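The Checked Cloth

The cloth came from Iglesias, the remnant shop in Villimar, on a day when I had gone in for buttons. It was in the bin by the door, black and white, and it cost less than the buttons did. I carried it home on the bus under my arm. My mother felt it between two fingers and asked what it was for.

I said I didn't know yet.

"Then it's for the closet," she said, and it went into the closet, on top of the winter things, and stayed there from March until the week my sister called to say they had found a place.

It was two rooms over a dentist's supply firm called Gamident. She said you could hear the delivery van in the morning, but the windows were big and the landlord was letting them paint. She went through the rooms for me on the phone. Stove, sink, a shelf the last people had left. She wanted nothing, she said. They had a mattress. They had plates.

"What about a cover for the bed?" I asked.

"We have a sheet," she said.

I took the cloth out that night. One edge had been cut by someone in a hurry. I could turn it under and hem it, but a hem would be thin, and I wanted her to feel an edge when she pulled it up in the dark. We'd had a blanket like that as children, with a border you could hold on to. She held one side and I held the other, and whoever fell asleep first lost it.

I spread the green cover over my bed to work on, the one with the pink flowers, and turned on the fan and plugged in the glue gun. My mother stopped in the doorway.

"Glue," she said.

"Just to hold it. I'll sew it after."

"Your grandmother would have sewn it first."

"She would have had a table."

My mother thought about that and went to look at the rice.
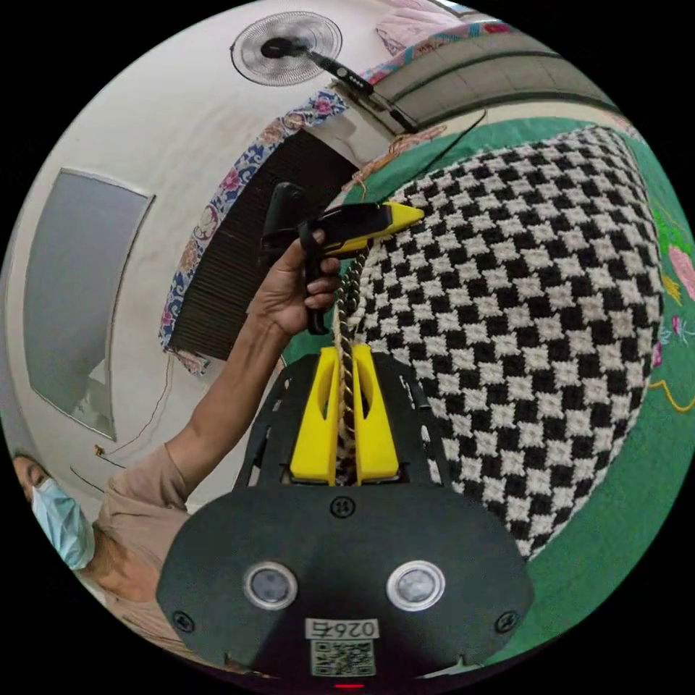 The Edge

A twisted cord wants to untwist. I had forgotten that. I would get a length of it lying right, and by the time I had moved down a little the first part would be turning over on itself like somebody in a hot bed. I burned my thumb once and said a word, and my mother, in the kitchen, said my name in the voice she has for that.

After that I went slower. I did a short piece, held it, and did another. The trick was to keep the cord pulled tight and not look at how much was left.

My sister called again while I was working. I let it ring, because I had glue on me, and then I felt bad and called her back.

"What are you doing?" she said.

"Nothing. Cleaning."

"You never clean."

"I'm cleaning now."

She told me they had painted the bigger room and it had come out the wrong yellow. On the card it had looked like butter. On the wall it looked like mustard, and the two of them had stood there with the rollers and neither one wanted to say it first. I asked who did.

"He did," she said. "He said it would be nice in winter."

I looked at the cloth. It would be fine with mustard. It would have been fine with anything, which was probably why it had been in the bin.

"It will be nice in winter," I said.

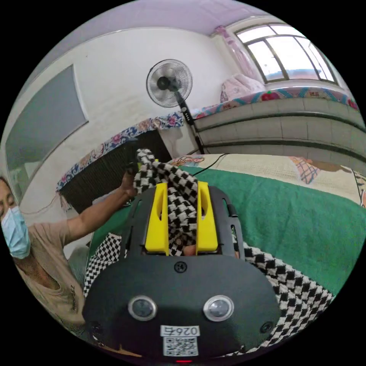

Setness, Issue 105, page 149

When she had hung up I took hold of the cloth by one end and lifted it to see how it would hang. It was heavier than I had expected. The part I had finished wanted to go one way and the part I hadn't wanted to go the other — you could have told from across the street where I had stopped.

My mother came back in and sat at the foot of the bed. She had a dish towel over her shoulder. She turned the border over and looked at the underside, where the glue was, and I waited.

"It pulls at the corner," she said.

"I know."

"You went around too tight. You have to give it some extra at a corner, or it curls up."

"I know. I'll take it off and do it again."

"Leave it," she said. "Let me see first." She pressed it flat with her palm and took her hand away, and it came up again. She pressed it a second time and kept her hand there.

"Did she ask for this?" she said.

"No. She said they have a sheet."

"She said that to me too. She said they have plates."

We sat a while. Down in the street somebody was trying to back a car into a space too small for it, and somebody else was giving advice.

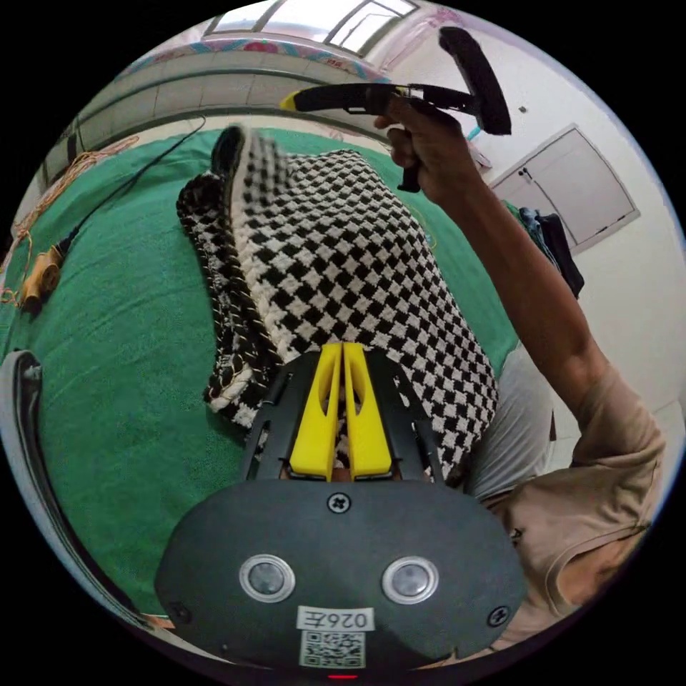 FICTION

I did the corner over. My mother held the cloth and I peeled the cord back and gave it the extra, and this time it lay down, or nearly. Then she went and got her sewing box without my asking, and threaded two needles, and gave me the one with the shorter thread.

She started at one end and I started at the other. Her stitches were smaller. Before we met in the middle the rice had gone cold, and we ate it like that, standing up, and went back in to finish.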